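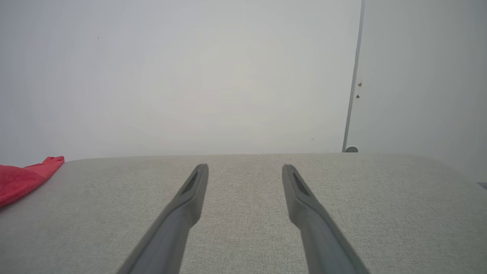 Photo: Cor Claeys

Do you really need a wool pressing mat?

July 2020

I held out on the wool mat for a long time. Every quilting group I belong to has gone through its wool mat phase, and every time it comes around I read the same claims in nearly the same words. It presses from both sides at once. It grips the fabric. Your seams will lie so flat you'll never go back to a regular board. I've been sewing long enough to remember when people said all that about starch.

But Leemans in Bresbridge had the Zuria mats marked down to $50, and I had a store credit left over from a class that got canceled, so I bought the big one. I've had it on the table next to my machine ever since and have now pressed a whole quilt top on it, start to finish. The pattern was Udel, the one with the little flying geese going around the outside, and if you have made it you know how much pressing there is. My version has 200 geese. Please don't make a version with 200 geese.

First, the smell. I had read a comment thread on these mats (247 comments, I read more of them than I should have) and the smell came up over and over, usually from somebody saying you get used to it. Fine, but you shouldn't have to. With a dry iron mine smells faintly of sweater. With steam it smells like a barn. I turned the steam off after the first evening and left it off, and I suspect a lot of the people who love these mats have done the same thing and given the mat the credit for flatter blocks. Steam stretches bias edges. If you quit steaming, your geese get better no matter what is under them.

That bothered me enough that I tried a comparison. I cut matching pieces from the same yardage, sewed one batch of geese and pressed them on the mat, then sewed another batch and pressed them on my old board, which has a cotton cover and a scorch mark shaped like Florida. Same iron, same setting, no steam for either. Then I mixed them up in a pan lid and tried to sort them back out.

I couldn't do it. I had marked the mat ones with a pencil dot on the back, and when I turned them over my guesses were all over the place. I asked my sister to try and she said they were all very nice and could she go home.

What about both sides at once? The idea is that the wool holds heat and sends it back up into the fabric. I believe the first half of that. The mat gets quite warm and stays warm, and so does the table under it, which I'll come back to. Whether that warmth does anything for a seam that has just had a hot iron on top of it, I don't know, and I haven't found anyone who tested it with more than enthusiasm. People post a picture of one flat block. I can show you a flat block from the kitchen counter on a folded towel.

The gripping part is true. Small pieces don't scoot around. On my board the tip of the iron would sometimes push a goose along ahead of it and I'd end up with a crease where I didn't want one, and on the mat that happened much less. If you do a lot of tiny piecing or foundation work you may care about that more than I do. A piece of flannel pinned over a board gets you most of the way there too, and I have a drawer full of flannel.

Back to the table. The package on mine says it protects the surface underneath, and mine sits on an old veneer table that used to be in the dining room. After a long session I lifted the corner and found the wood warm and slightly damp. That was on the steam evening. I wiped it off and it dried without a ring, but I've put a cookie cooling rack under there now, upside down, and it wobbles. Some people use a ceramic tile. I'd rather not build a foundation for a pressing mat.

A few smaller things. It sheds. You'll get gray fuzz on white fabric for the first week or so, and a lint roller takes it off. It picks up every thread end within reach and hangs on to it. It also took on a dent from my acrylic ruler, which I left on it under a stack of books, and the dent hasn't come out with pressing. The Zuria is supposed to be 100% wool, and maybe it is, but I'd like somebody to explain why one side is noticeably scratchier than the other. I wrote to the shop about that and they said to use whichever side I like.

Where I do use it, and will keep using it: next to the machine, so I don't get up for every seam. That has been a real help with my knee. I chain piece a strip of 2 or 3 blocks, swivel the chair, press, swivel back. Of course a small board would do that job just as well. I had one once and gave it to my niece when she went to college, and I doubt it has been unfolded since.

If you already own one and love it, keep it, I'm not coming to your house. If you're just starting out and someone in a group has told you it's a must, spend the money on a sharp rotary blade and some decent thread and learn to set your seams before you open them. Closed seam, iron down, lift, let it cool, then open. Don't shove. That made more difference to my geese than anything I've put under them.

The quilt top is at the basting stage. I'll post it in August if the backing I ordered shows up, and I'll try the wool mat on the binding while I'm at it.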